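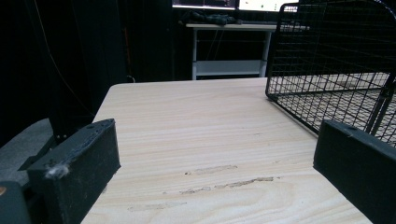

Chapter 4
Small Islands and the People Who Visit Them

I first went to Murham because I'd missed the boat to somewhere else. I was twenty-three, I had a rucksack with a broken zip, and the man in the ticket hut at Distness told me the next sailing to the big island was in the morning but there was a little one leaving for Murham in ten minutes, if I didn't mind sharing the deck with some onions. I didn't mind. I stayed for 41 days.

I'm telling you this at the start of a chapter on island tourism so you know where I stand. I like small islands, I've spent a good part of my working life on them, and I'm not always fair about them. When I get carried away, argue with me in the margin (in pencil, please, if the book belongs to your college).

In the last chapter we looked at seaside resorts on the mainland, where visitors arrive by road and rail and can turn up more or less when they like. Islands are different, and the main difference is the crossing. Everything has to come over the water: the guests, the bread, the bedsheets, the spare part for the hotel boiler. On Murham the boat carries up to 148 passengers, and in the busy months it decides what sort of day everyone is going to have. If it's late, lunch is late. If it doesn't run, the cafés by the jetty throw away a lot of salad.

Geographers have a term for this, "access dependence", and you'll meet it again in the section on ferries. For now, just think about the last journey you made where there was only one way to get there. What did you do while you waited? Did you spend any money? Somebody was probably hoping you would!

The second idea in this chapter is the day visitor. When I lived on Murham, most people came for the afternoon, walked up to the old lighthouse, bought an ice cream and went home on the five o'clock boat. My landlord, Ashwin Devadiga, ran the guesthouse above the harbour and used to count the lit windows on the hill after that boat had gone, because those were the people who'd want dinner. He had strong views on day trippers, and I'll let him air them in the interview later on. His neighbour with the ice cream hatch saw things quite differently, as you might expect.

We'll be using three islands as our case studies. Murham you know a little already. Oklow is further out, with 500 residents and no beach worth the name, yet its birdwatching season in October fills every spare bed. Kartha is the odd one, as it was joined to the mainland by a causeway and so stopped being an island in the strict sense. Some people on Kartha say visitor numbers were the making of the place. Others moved away — I interviewed a few of them, and you'll find their side of it in the final section.

Before you read on, get hold of a map of any small island you've been to, or would like to go to. Mark the landing place, the nearest shop, the nearest bed for the night and the thing most visitors come to see. Draw the line a day tripper would walk between them. Then look at all the land that line doesn't touch, and keep the map somewhere safe, as you'll need it for the exercise on footpaths.

4.1 Getting there: boats, timetables and weather

Let's start on the quay at Distness, where the timetable is painted on a board and the corrections are chalked underneath.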